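首页 > 动手玩 > 机械臂与夹爪 > 连载

Ridwan Sopacua
2019年5月
转发 11　评论 7

【1】
开个新串!这段时间一直在折腾末端执行器,两指夹爪、吸盘、四指手轮着往臂上装,笔记攒了一大堆,再不写出来我自己都要看不懂了。想到哪写到哪,顺序有点乱,大家多包涵。

【2】
先交代参赛选手。一号是 Evmont 的两指平行夹爪,老朋友了,从去年用到现在。二号是 Rondonuwu 的单吸盘,配一个小真空泵。三号就是这次的主角,Fevimari 的四指手,指尖带深色的软垫。臂没换过,控制器换过一次,后面会讲。

【3】
两指夹爪我真的很喜欢,先夸它。装上去拧四颗螺丝,插一根线,开机回零,能用。开合就一个自由度,你给它一个宽度和一个力,它就去了,没有任何戏剧性。写程序的时候脑子特别清爽,晚上十点还能改代码的那种清爽。

【4】
但是它一碰圆的东西就开始看运气。瓶子站着还行,平行的两个面一夹,接触线就那么细细一条,抬起来以后瓶身会绕着那条线转。我后来在夹爪内侧贴了一层硅胶皮,好了不少。V 形槽的指尖也试过,夹瓶子很稳,夹扁盒子就变成四条棱在硌人家,来回换指尖换得我手酸。

【5】
吸盘写短一点。平的、光的、不漏气的,它就是王。纸盒顶面一吸就走,速度比夹爪快得多,我看着都开心。遇到瓶身弧面就漏气,换了小直径的波纹吸盘能吸住,可一加速就晃。葡萄我没敢试,一想到泵里可能进汁水就放弃了(有人试过的话请务必告诉我!)

【6】
好,四指手。到手第一天什么都没干成,光在认关节。每根手指的零位跟说明书上的图对不上,差的还不一样多,我拿着手电筒一根一根对,对完已经忘了吃晚饭。第二天跑标定程序,中间断了两次,第三次终于跑完。看到四根手指一起动的那一刻我在椅子上喊了一声,隔壁以为出事了。

【7】
抓取策略我一开始想得太复杂,给每根手指单独规划轨迹,结果总有一根先到,把东西推歪了。后来改成很土的办法:先摆一个预抓取的形状,手整个过去,四根手指按同一个比例合拢,谁先碰到谁就停,其余的继续。就这么几十行,效果比之前那一大坨好太多了。代码删掉的时候有点心疼,也就疼了一下。

【8】
测试物品我选得很随便,家门口小店有什么就拿什么。可口可乐一瓶,百事一瓶,浅绿色的葡萄一串,再加一个白色的小人模型,都摆在那张浅灰圆桌上或桌边。两瓶可乐是故意选的,一红一蓝,我想看看相机靠颜色分不分得清,顺便看看手指伸进两个瓶子中间的时候会不会打架。

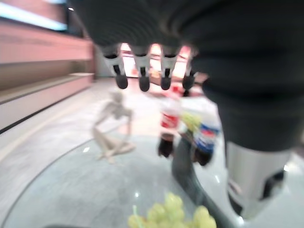

【9】
从上往下靠近的时候,最麻烦的是间距。瓶子挨得近,手指要插进去就得先张得很开,张得很开又容易扫到旁边那一瓶。我现在的做法是先让手转一个角度,让手指避开邻居,再往下走。角度是搜出来的,每隔一点算一次碰撞,挑余量最大的。计算不快,但是桌上东西又不会跑,等它一会儿没关系。

【10】
还有一个坑是遮挡。腕部的相机离手很近,手指一张开就占掉画面上面一大块,偏偏那一块是我最想看的。动起来还糊。我试过提高快门速度,画面一下暗了好多,又得补灯,补了灯瓶子上全是反光……最后的折中是到了上方先停一下,拍一张清楚的,再下去。停顿很短,可整套动作看起来就没那么帅了,唉。

【11】
所以外面又架了一台固定的深度相机。两台互相补:固定那台管“东西在哪”,腕部那台管“最后这一小段对不对”。手眼标定我做了好几遍,标定板打印出来贴在玻璃上,第一次贴歪了没发现,误差大得离谱,我查了一下午代码,代码没有错,是胶带的错。

【12】
说到透明瓶子,深度相机对它是真的没办法。装着可乐的那一截还有点数据,上面空的那一截基本就是一个洞,点云看着像瓶子被人咬了一口。我现在靠标签定位,标签是不透明的,红的蓝的都很好找,找到标签再按瓶子的模型往上补。换一种没见过的瓶子就要重新量,这一点我还不满意。

【13】
来点数据吧,知道你们要看这个。同一套位置脚本,三种末端加起来抓了将近 400 次。我不贴成功率的表,因为中途改过好几回参数,前后不能放在一起比,贴出来是害人。只说手感:站着的瓶子,两指贴了硅胶皮以后和四指手差别不大;瓶子倒下来或者歪着,四指手明显省心;纸盒还是吸盘的天下。

【14】
葡萄单独说,因为太好玩了。整串抓,不能捏。两指夹爪力调到最低还是会有几颗被挤得变形,而且永远夹在最倒霉的那几颗上。四指手可以从四周兜过去,受力分开,软垫也帮了大忙。我把合拢速度降了一半,指尖停下的阈值也调低,第一次把整串提起来的时候梗还在上面晃,我看了好久。后来那串葡萄我们吃了,挺甜。

【15】
小人模型是全场最难。细胳膊细腿,姿势又怪,从哪边下手都像在欺负它。两指夹爪夹躯干其实可以,前提是角度对,角度偏一点就夹到胳膊上去了。四指手反而笨,手指太粗,合拢的时候几根手指都想挤进同一个地方。最后我只用两根手指去捏,另外两根收起来。花了大价钱买四根手指,用了两根,哈哈哈。

【16】
控制器那件事。原来那台工控机跑手臂没问题,加上四指手以后通信开始丢包,表现是手指偶尔顿一下,像在犹豫。我怀疑过线,怀疑过供电,怀疑过自己。换到 Hututgate 的控制器以后顿挫没了,循环周期也稳。它的配置界面难用得惊人,菜单藏得很深,保存按钮在第三层,不过配完就不用再碰它,我可以原谅。

【17】
走线也提一句。手上的线加上腕部相机的线,一转腕就绷,绷到一定程度连接器就开始接触不良,而且只在某几个姿态出现,查起来非常折磨人。建议一开始就把腕关节转到两头的极限,看线够不够长,再扎扎带。我是扎完了再转的,剪掉的扎带可以铺一层。给小臂套个布套也好用,线不容易挂到别的东西。

【18】
有人私信问我,刚入门该买哪个。我会说两指夹爪,真的。先把相机标定、坐标系、抓取点这些弄明白,这些换什么手都用得上。多指手的乐趣很大,但是你会有很长时间在调手,抓东西的时间没多少。如果你本来就喜欢调手(比如我),那另说,快来一起玩!

【19】
现在没解决的:一,瓶盖拧不开,指尖垫在盖子上打滑,加力又会把瓶身捏扁;二,手指温度,连续跑久了根部的电机会烫,我跑一阵就歇一阵;三,手指碰到东西的判断现在靠电流,轻的东西反应慢半拍。第三条我打算装触觉传感器,样品已经在问了。

【20】
十月前想把拧瓶盖做出来,先把话放这儿。下一串大概写触觉传感器的安装,或者写我怎么把抓取脚本整理成别人也能跑的样子,看哪个先弄完。有想看我抓什么的,在下面留言,尺寸别太离谱就行。

评论

螺丝刀不见了:
“是胶带的错”笑死,我们组的标定板也是歪的,贴了半年。

阿禾:
问一下硅胶皮多厚?我贴的那种夹几天就卷边了。

Ridwan Sopacua 回复 阿禾:
我用的一毫米,边上多留一点,折到夹爪背面再粘,目前没有卷。

quietservo:
透明瓶子可以试试给瓶身喷一点哑光喷雾,做实验够用,真上线就算了。

小满的工作台:
葡萄那段看得我好馋。点播鸡蛋!

Ridwan Sopacua 回复 小满的工作台:
鸡蛋安排,先从煮熟的开始。

北岸:
工控机丢包那个,方便说下你控制周期设的多少吗?我这边症状一模一样,也是手指会顿一下,换过两根网线了没用。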